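Skuvatora is looking for people in Dandholm and nearby who will let us come into their home, or who will come to our rooms, for a study about rugs and how they are kept, moved, rolled and put away.

## What it is about

We are a small office which works with household textiles. This time the subject is floor rugs, and most of all the soft kinds: shaggy rugs with long fibres, plush rugs with a printed pattern, bath mats, sheepskins, small runners for the hall. We want to learn how people handle them in ordinary days. How do you shake them? Do you fold or roll? What do you do when two rugs lie one over the other and the edge of the lower one will not stay flat?

The results go into a booklet with the working name Handitau, which will be printed for housing associations and for the people who move into their first flat. We collected written answers last spring, and 3886 households sent the form back. The forms were useful, but many people wrote only "I vacuum it" and nothing more. So now we would like to watch and to talk.

## What you would do

One session takes two hours, with a pause for coffee or tea in the middle. You would:

- lay out two or more rugs on the floor, beside each other or overlapping, as you would like to have them
- turn back the corners and smooth them again
- brush or comb the long fibres with the tool that you normally use
- pick small things out of the fibres (we bring buttons, crumbs of bread and pieces of thread)
- roll or fold every rug and put it where you would store it
- answer questions while you work, and for a short time after

There is no correct way to do these tasks. Please don't clean especially before we come. A rug which has been walked on is more interesting for us than one which has just come from the laundry.

## Who can take part

We need 31 participants. You should be 18 years or older and be able to kneel on the floor and stand up again without pain. You should have at least two rugs at home, of which one has long or fluffy fibres. If you have only one rug you can still apply for a session in our rooms, where we have several to choose from.

Allergy to wool or dust is a reason not to apply, I am sorry. Pets are welcome to live in the home but should be in another room during the session. Children may be present if another adult looks after them.

You don't need to speak perfect English. The person who leads the session speaks also Danish and a little Polish, and we have time – nobody will hurry you.

## Where and when

The sessions in Dandholm are held on the ground floor of the Nadar building, the entrance from the yard side. The door is wide enough for a wheelchair or a pram, and there is a lift if you come from the parking level. Home visits are possible within 40 kilometres of the building. For longer distances please write first and we will see if it can be combined with another visit.

We begin in November and go on until all places are filled. Sessions start at 9.30 or at 13.00. On Wednesday there is also an evening time at 17.30, and this one fills first, so please mention a second choice.

## Payment

You receive a gift card for each completed session, and your bus or train ticket is paid back if you keep the receipt. Participants who agree to a second session in the spring get a second card of the same value. If you must stop in the middle you still get the card.

## Pictures and privacy

During the session pictures are taken of the rugs and the floor. We do not photograph faces, post, or family pictures on the walls. You can look through everything before we leave and ask to remove what you don't like. Your name is kept separately from the pictures and from the notes. In the booklet no address and no name will appear.

## How to apply

Write to the Skuvatora office with the word "rugs" in the subject line, and tell us:

1. which rugs you have (size, fibre, pattern, and how old, if you know)
2. if you prefer a home visit or the Nadar building
3. two times which suit you
4. a telephone number where we can reach you in daytime

You will get an answer within 13 days. If the group is full we put you on a waiting list and say so clearly. Questions before you apply are also welcome, by letter too, for those who don't use e-mail. 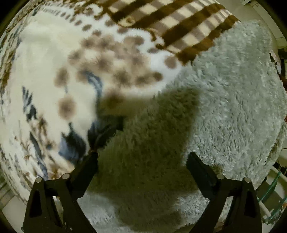
*A pale grey shaggy rug next to a white plush one with brown dots and dark blue motifs.*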